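Speaker notes: Does washing up by hand save water?
Seltasden Library evening series, September 15, 2021

Slide 1. Title
Thank Edith Bedoya for the invitation. Say up front that I sell nothing and own a dishwasher I don't much like.

Slide 2. The claim
Everybody has heard that a machine uses less water than a person at the sink. I repeated it myself for years. Then Wilson Quispe asked me where it came from and I had no answer. Read the Nalico leaflet out loud, slowly. Ask who in the room washes dishes the way the leaflet says people do, with the tap wide open from the first plate to the last. Wait for hands.
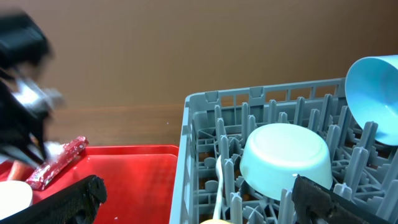

Slide 3. Which person at the sink?
The whole comparison depends on who you pick. My grandmother used one bowl of soapy water and one bowl of clean. Duván Muñoz rinses every fork under a running tap and sings while he does it. Put Duván in the study and the machine wins easily. Put my grandmother in and I'd want to see the meter.
Then ask about the machine. Was it full? Did anyone rinse the plates first? Most leaflets assume a full load and no rinsing. Go to your own kitchen on a Tuesday night and check.

Slide 4. Our own little test
Keep this short. 3 households, 2 weeks each, meter read before and after. We logged 2,831 liters in all. Say clearly that this proves very little. Gilberto Henao had guests for half of it, and one household forgot a reading and guessed. If someone asks for the winner, tell them the gap was smaller than the guessing.
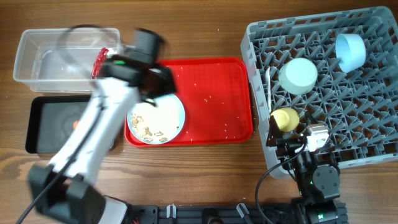 Slide 5. What gets left out
Hot water. Heating it costs money, and the leaflets go quiet when your water heater is old. Also the price of the machine, and what happens to it when the pump fails. Verhoeven quoted me 700 for a repair, parts not included. I laughed at the man, which I regret.
Skip the detergent story if we're past the half hour.

Slide 6. So what do I do?
I fill the machine, I don't rinse, I run it on the short program. Pots go in the sink with the plug in. I can't promise this is best. Anselmo Tello thinks I'm wrong about the short program and he may say so from the second row. Let him.

Slide 7. Questions
Likely ones: dishwasher tablets, hard water, the Prornow tap attachment. On the last, I've read the box and seen no numbers I trust. Repeat each question for the people at the back. The room has to be clear by nine.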